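Chapter 3
Sorting Before Folding

I learned to fold in the back room of a shop called Kellcombe, where my boss, Heather Munro, would tip a whole bin of clothes onto the table and walk off to make tea. I was so proud of my folding! What I couldn't do (and it took me most of May to see it) was deal with a heap. I'd grab a sleeve, pull, and drag three other things onto the floor with it.

So we're going to spend this chapter on the heap, and we won't fold a single shirt until Chapter 4. You'll learn to find an edge, to tell a collar from a cuff by feel, and to lift one piece off another without making the tangle worse. Dark fabrics are the hard ones, I think. Navy on navy just swallows its own seams, and I still go hunting for a stripe or a bright band to get my bearings. 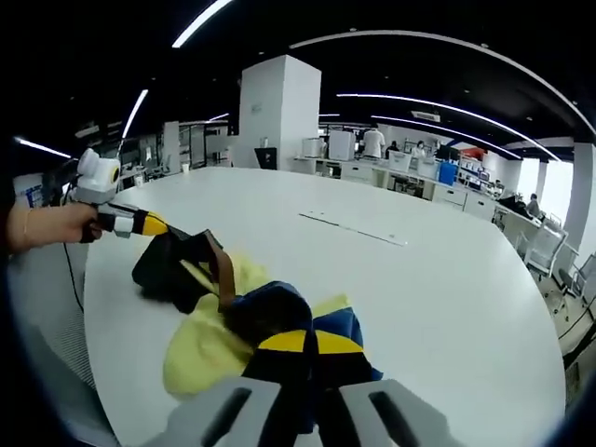 Grab something old and crumpled before you read on, ideally two pieces in different colors, and drop them on the biggest table you've got. Don't smooth them out yet! We'll start with the top layer in Section 3.1, and you'll want both hands free.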